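Chapter 7
Sharing the Bench: Arms, Operators and the Reorganisation of Manual Work

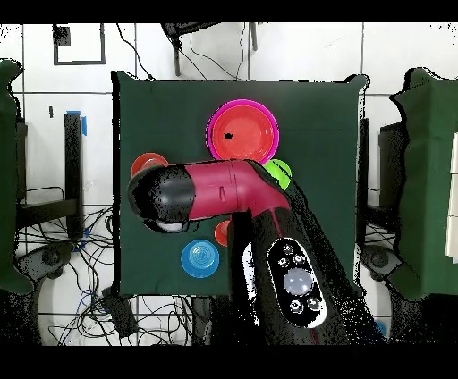

Most manual work that is now passed to a robot arm was never written down as a single job. It was part of someone's shift, done between other things, and its cost was hidden in the time allowed for the whole. Clearing and sorting tableware is a typical case. A worker picks up a bowl, sees that a smaller one lies partly behind it, moves the first and reaches for the second without any conscious plan. For an arm the same few items form a set of separate problems. A red bowl with a pink rim and a shallow blue piece with ridges need different grasps, and a green item half hidden under the arm's own links may have to be viewed again before any grasp is chosen. The oval panel on the arm, with one large button and five small ones, belongs to the other half of the subject, which is how a person standing at the bench takes part in the work.

This chapter deals with that second half. Chapters 4 to 6 treated grasp selection, path planning and cell layout. We now turn to the division of tasks between the arm and the staff, and to the changes in skill, pace and responsibility that follow from it.

7.1 The Flosby case

The main case in this chapter is the central wash-up and returns kitchen at Flosby, operated by the catering firm Prelen. The kitchen serves canteens in and near Plurkville and receives about 4,000 pieces of tableware in a working day. Before the change, all sorting was done by hand at one long bench. Staff rotated between sorting, loading and stacking, and the rota was drawn up by the shift leader, Sotiris Karras.

Two arms were introduced at the sorting bench in May. They were set up by Vlachopoulos, a small integration firm, under an agreement that kept the number of posts unchanged for the first year. The arms took over bowls, dishes and lids. Cutlery, glassware and anything chipped remained with the staff.

Three measurements from the first months are used throughout the chapter. Hand sorting had reached 648 pieces per hour with a full crew. The arms and a reduced crew together reached 471 in the first period of use. In the same period the arms stopped and called for help 72 times in an average shift.

7.2 Reading the figures

The hourly rates should not be compared directly. The lower rate was obtained with fewer people at the bench, and those released were working at the stacking racks, where delays had been common. A fair comparison must take the kitchen as a whole. Exercise 7.3 gives the data needed for this.

The stoppages deserve closer attention. Each was short, but each required a person to turn from another task, judge what had gone wrong, free or move the piece and restart the arm. Work of this kind is called interruption work in this book. It is hard to schedule, and it rarely appears in a job description. At Flosby it fell at first on whoever stood nearest, usually the person sorting cutlery, whose own output dropped for reasons that the weekly report did not show.

Aarne Saarinen, who led the installation, proposed a named attendant for each half shift. Karras accepted the proposal but asked that the post be rotated among all trained staff. The effect was a more even load and a longer training period. It also raised a question of grading, as the attendant could now halt the line, a power previously held by the shift leader alone.

7.3 Terms used in this chapter

Residual task: a task left to staff after the arm has taken over the rest of a job. Residual tasks tend to be the irregular ones.

Handover point: the place and moment at which an item or a decision passes between the arm and a person.

Attendant: a worker responsible for restarting and correcting one or more arms, whether or not this is the worker's only duty.

Section 7.4 applies these terms to the bench at Flosby, beginning with the handover points on the incoming side.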